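Dividend totals wrong after reinvestment import

Product: Junum portfolio tracker, desktop version
Reported by: account holder, Desmont share dealing account
Opened: 2023-07-13
Priority: normal
Status: closed, fixed by re-import

Problem as reported

The annual income page shows 1,634 pounds in dividends for the last tax year. The yearly statement from Desmont gives a lower figure. The number of shares in the Bindildale income fund is also wrong. Junum says 564 units, Desmont says 498. All the other holdings agree.

I import from Desmont by CSV once a quarter. Until January the two always matched to the penny. I changed two things at the start of the year: I turned on automatic reinvestment for the Bindildale fund, and I updated Junum when it asked me to.

What I tried before writing in

Closed and reopened the program. No change.
Ran Recalculate Holdings from the Tools menu. It finished without an error and the figures stayed as they were.
Deleted the latest import and ran it again. Same result.
Compared the CSV with the Desmont website line by line. The CSV is right.

First reply from support

Thank you for the clear report. The gap between 564 and 498 is 66 units. Could you check whether 66 is also the total number of units bought through reinvestment this year? If it is, the purchases are being counted twice.

Please also tell us which setting you have under Import, Dividend Handling. The choices are Cash, Reinvest and Read From File.

Customer reply

Yes, the reinvested units come to 66 exactly. The setting is Reinvest. I changed it when I turned reinvestment on with the broker, as it seemed the sensible one to pick.

Second reply from support

That explains the unit count. Desmont files have two lines for each reinvested dividend. The first is the dividend, marked DIV. The second is the purchase, marked BUY. With the setting on Reinvest, Junum makes its own purchase from the DIV line and then reads the BUY line as well, so every purchase goes in twice.

The setting is meant for brokers who send only one line. For Desmont it should be Read From File.

The income figure is a separate matter. Dividends are paid on the units Junum thinks you hold. If Estimate Missing Income is ticked, the program adds a line wherever the payment in the file looks too small for the holding. We think it has added one or more of these. They show in grey italics in the transaction list.

Customer reply

Found one grey line, for 134 pounds, against the Bindildale fund. Taking it off the total gives 1,500, and that matches the Desmont statement. I did not know Estimate Missing Income was on — I have never ticked it myself. Is it safe to delete the line by hand?

Third reply from support

You can, but it will come back at the next recalculation unless the box is cleared first. Please follow the steps below in order.

Steps to fix

1. Make a backup. File, Back Up, and save it somewhere outside the Junum folder.

2. Go to Import, Dividend Handling and choose Read From File. Click Apply before leaving the page.

3. On the same page, clear Estimate Missing Income.

4. Open the Bindildale holding and delete all transactions from January onwards. Leave the earlier ones alone, including the opening balance.

5. Import the CSV again. When asked about duplicates, choose Skip Matching. The other holdings will be skipped and only the Bindildale lines will go in.

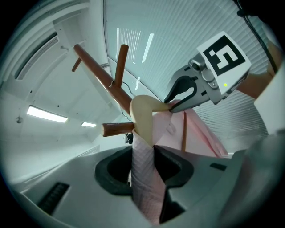
6. Run Recalculate Holdings, then open the income page and compare it with the Desmont statement.

If the unit count is still wrong after step 6, restore the backup and send us the CSV with your account number removed.

Customer reply

Done. Units now 498, income 1,500. Both agree with Desmont. The average cost per unit has changed slightly too, which I expected.

One more question. I also hold the Venkataraman global trust in the same account, with dividends paid as cash. Will Read From File affect it?

Final reply from support

No. The trust has DIV lines only, and with Read From File those go in as cash. If you turn on reinvestment for it later, the BUY lines will appear in the file and be read in the same way.

We have checked the update you installed and it does switch on Estimate Missing Income for existing portfolios. This has been passed to the developers as a fault. Until it is changed, please look at that box again after each update.

Ticket closed with the customer's agreement.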